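Speaker notes: Lusteck open day, fruit handling talk
December 12, 2019, second slot, 30 minutes with questions

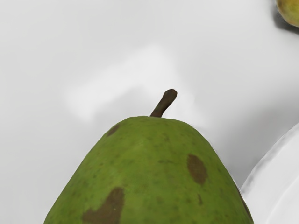 Start with why we went to Ovon in October. Canan Ağca and I had two days at their Skatthorpe site, and most of the first was spent in simulation before we saw any hardware move. Leave the slide up while talking about grading. The rendered pear has soft-edged brown marks on green skin, and the stem leans off to the right. Both matter for a grip planner. Say that a stem at an angle is what the Ovon team asked visitors to look at first. Then ask the room where they would put the fingers. Wait for at least one answer.

Next, the live part. Ruairí Mac Giolla ran the demo at Ovon and will run ours. He needs 2 minutes to load the cell, so fill with the Srithong story (packing line, change of variety, grip force left at the old setting). Keep it short.

During the demo: don't talk over the first pick. Point out the emergency stop. Visitors stay behind the yellow line.

Likely questions: cost, speed, ripe fruit. On cost, send them to Canan. On ripe fruit, say we saw it tried at Skatthorpe and the results were mixed.

Last slide is contact details. Sign-up sheet for the afternoon tour is by the door.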